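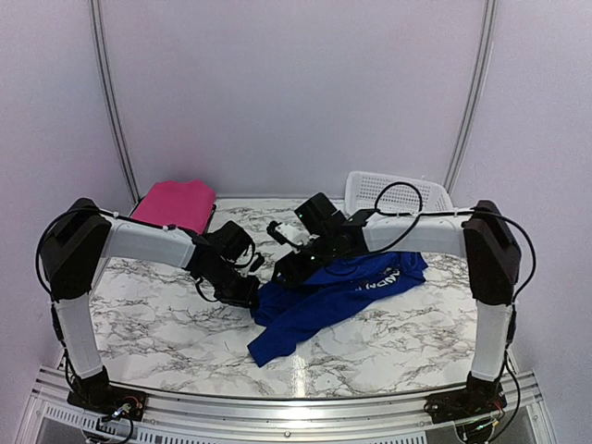
Daichi Hirano

Doblar ropa sigue siendo la tarea doméstica con la que mejor se mide una máquina. Un plato conserva su forma cuando se levanta; una camiseta la pierde en el mismo instante en que se toma por un punto. Arrugada sobre la mesa, con parte de la estampación a la vista y una manga marcada hacia un lado, no ofrece esquinas fáciles de localizar, y dos pinzas tienen que decidir por dónde empezar.

De ahí sale el primer consejo, válido también para quien dobla a mano: separar el extendido del plegado. Primero se busca el cuello o los hombros, se levanta la prenda por dos puntos y se deja caer el peso de la tela. Después se apoya, se alisa desde el centro hacia fuera y solo entonces se dobla. Quien intenta corregir arrugas con el pliegue ya hecho acaba repitiendo la operación.

La superficie cuenta más de lo que parece. Sobre un tablero liso la tela resbala, cosa útil para arrastrarla y molesta para fijar un pliegue. Si la prenda se desplaza al doblar, conviene sujetar la línea con una mano (o con una pinza) mientras la otra lleva el borde. En una mesa brillante hay que vigilar además los reflejos: una mancha de luz junto al dobladillo confunde a un sistema de visión, y a cualquiera que trabaje con la lámpara de frente.
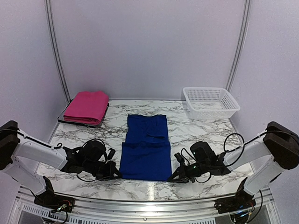 Halside, septiembre

El rectángulo es la forma de trabajo. Con la prenda azul ya plana y estrecha, una línea horizontal hacia la mitad indica dónde apoyar el pliegue siguiente, y las dos pinzas pueden atacar por los bordes inferiores, una a cada lado. Es el mismo gesto que haría una persona de pie frente a la mesa: tomar las dos esquinas cercanas y llevarlas hacia el fondo.

Orden recomendado para camisetas:

1. Prenda boca abajo, mangas extendidas.
2. Un lateral hacia el centro, con la manga vuelta sobre sí misma.
3. El otro lateral, hasta igualar el ancho.
4. Bajo hacia el cuello, en dos o tres pliegues según el cajón.

La pila terminada debe quedar fuera del área de trabajo. Una esquina trasera sirve, como la del montón magenta; el cesto, en la opuesta. Entre ambos ha de quedar paso libre para los brazos, sean del tipo que sean.

En cuanto a si una máquina puede encargarse ya de la colada, la respuesta depende del surtido. Toallas y camisetas de tamaño parecido son un caso razonable. Las sábanas bajeras, los calcetines sueltos y todo lo que lleve cremallera siguen siendo trabajo manual. En mis hojas de cálculo para la lavandería Rostard tomo 18 prendas por tanda y reservo casi 3 minutos por prenda para el plegado automático; a mano, con práctica, el tiempo es bastante menor. La diferencia solo se compensa si nadie tiene que quedarse delante supervisando.

Antes de automatizar conviene clasificar por tipo y talla. Ese paso acorta también el doblado manual y no requiere comprar nada.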